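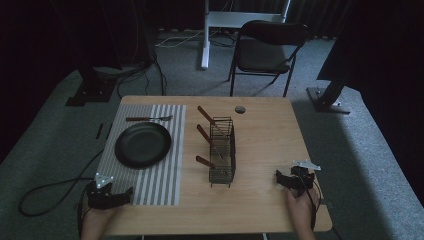 Arbeitsgruppe Lernen durch Vormachen — Robotiklabor Pillay

Tisch decken mit Handgreifern: So nehmt ihr gute Demonstrationen auf

Stand: 9. September 2025

Wer einem Roboter zum ersten Mal etwas von Hand vormacht, merkt schnell, wie viel Spaß das macht! Man nimmt zwei Greifer in die Hände, deckt einen Platz ein, und jede Bewegung wird zu Trainingsmaterial. Das Tischdecken ist bei uns die Einstiegsaufgabe, denn Teller und Besteck kennt jeder, und trotzdem steckt fast alles drin, was später schwierig wird: schmale Griffe, flach liegende Teile, ein Korb mit Gitterstäben, an denen man wunderbar hängen bleibt.

Die Anleitung richtet sich an alle, die neu im Team sind oder nach längerer Pause wieder aufnehmen. Das Aufnahmeprogramm heißt Fledeo, es läuft auf dem Laborrechner und braucht keine eigene Anmeldung.

Was ihr braucht

Zwei Handgreifer mit Halterung und Kabel
Tischset, gestreift
Schwarzer Teller
Besteckkorb aus Draht
Besteck mit Holzgriffen, darunter Gabel und Messer

Vorbereitung

Legt das Tischset auf die linke Tischhälfte, die Streifen laufen dabei von euch weg. Der Teller kommt auf das Set, der Korb rechts daneben. Millimeter sind egal! Verschiebt Teller und Korb zwischen den Durchgängen ruhig ein wenig, sonst lernt das Modell am Ende nur eine einzige Stelle auswendig. Naledi Tshabalala hat im November einen ganzen Satz mit exakt gleicher Anordnung aufgenommen, und der Roboter griff danach stur an dieselbe Stelle, auch wenn der Korb längst woanders stand.

Das Besteck steckt mit dem Metall voran im Korb, die Holzgriffe schauen heraus und zeigen zum Tischset. Lasst die Griffe nicht übereinanderliegen. Wenn zwei sich berühren, zieht man beim Herausnehmen gern beide mit.

Jetzt die Kabel. Führt sie seitlich vom Tisch herunter und lasst genug Spiel, damit ihr mit beiden Händen quer über die Tischplatte kommt. Ein gespanntes Kabel zieht am Handgelenk, und das sieht man jeder Trajektorie an. Die Halterungen oben auf den Greifern müssen fest sitzen. Wackelt eine, bitte nachziehen und neu kalibrieren, im Programm unter »Greifer prüfen«.

Ein Durchgang Schritt für Schritt

1. Beide Greifer in Startposition bringen: der linke vorn am Tischset, der rechte an der rechten Tischseite, die Finger zeigen jeweils nach innen. Kurz stillhalten und die Aufnahme starten.

2. Mit dem rechten Greifer zum Korb fahren und den Holzgriff der Gabel fassen, möglichst nah am Ende. Erst schließen, dann ziehen.

3. Die Gabel schräg in Richtung ihrer Neigung herausziehen. Wer senkrecht nach oben reißt, verhakt die Zinken im Gitter.

4. Übergabe an den linken Greifer. Beide halten die Gabel für einen Moment gemeinsam, danach öffnet der rechte.

5. Die Gabel quer oberhalb des Tellers ablegen, Griff nach links, Zinken nach rechts. Senkt sie ab, bis sie aufliegt, und öffnet die Finger dann langsam.

6. Mit dem Messer genauso verfahren, es kommt unter den Teller, ebenfalls quer und mit dem Griff nach links.

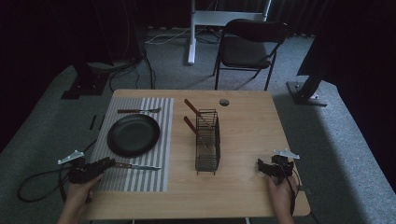
7. Zurück in die Startposition, wieder kurz stillhalten, Aufnahme beenden.

Warum Gabel und Messer quer liegen und nicht links und rechts vom Teller? Die Anordnung stammt aus unserem Projekt Tastness. Dort wollten wir ein Ablageziel, das der Roboter nicht schon aus tausend Restaurantfotos kennt, und ich finde die Idee bis heute großartig.

Tempo und Stil

Bewegt euch gleichmäßig und eine Spur langsamer als beim Abendessen zu Hause. Zögern ist erlaubt, Korrigieren auch! Rutscht ein Griff weg, dann fasst einfach nach und macht weiter. Gerade aus solchen Durchgängen lernt das Modell, wie man sich aus einer blöden Lage rettet. Abbrechen solltet ihr nur, wenn etwas vom Tisch fällt oder das Programm eine verlorene Markierung meldet.

Dumisani Hlongwane schwört darauf, vor der ersten Aufnahme 11 Probedurchgänge zu machen. Mir reichen weniger, aber seine Daten sind wirklich wunderschön glatt, also probiert es aus.

Schaut beim Greifen auf die Fingerspitzen und haltet den Kopf ruhig. Die Ärmel bitte hochschieben, wenn sie weit sind — sie verdecken sonst die Markierungen auf den Halterungen.

Wie viele Durchgänge?

Für ein erstes Modell genügen 160 brauchbare Durchgänge, mit 200 wird das Ablegen spürbar sauberer. Im gemeinsamen Datensatz Grarnano liegen inzwischen mehr als 900, aufgenommen von allen im Team. Mischt eure eigenen gern dazu, verschiedene Hände tun dem Modell gut.

Häufige Fehler

Der Greifer schließt, während er noch fährt: Das Besteck kippt im Korb weg. Vor dem Schließen kurz anhalten.

Die Gabel liegt schief: kein Grund zum Löschen, solange sie auf dem Set liegt. Tragt im Kommentarfeld »schief« ein.

Der rechte Greifer streift den Korb: Der Ellbogen ist zu tief. Etwas weiter vom Tisch wegrücken hilft meistens.

Die Spur springt in der Vorschau: Die Markierung war verdeckt oder spiegelt. Durchgang verwerfen und die Stelle wiederholen.

Nach der Aufnahme

Spielt jeden fünften Durchgang in der Vorschau ab und achtet auf die Übergabe. Danach hochladen, Kürzel eintragen, fertig. Die Greifer kommen mit aufgewickeltem Kabel zurück ins Regal.

Fragen zur Kalibrierung beantwortet Corey Te Moana, beim Hochladen hilft Amanuel Negussie. Viel Freude beim Vormachen, und schickt uns eure schönsten Übergaben!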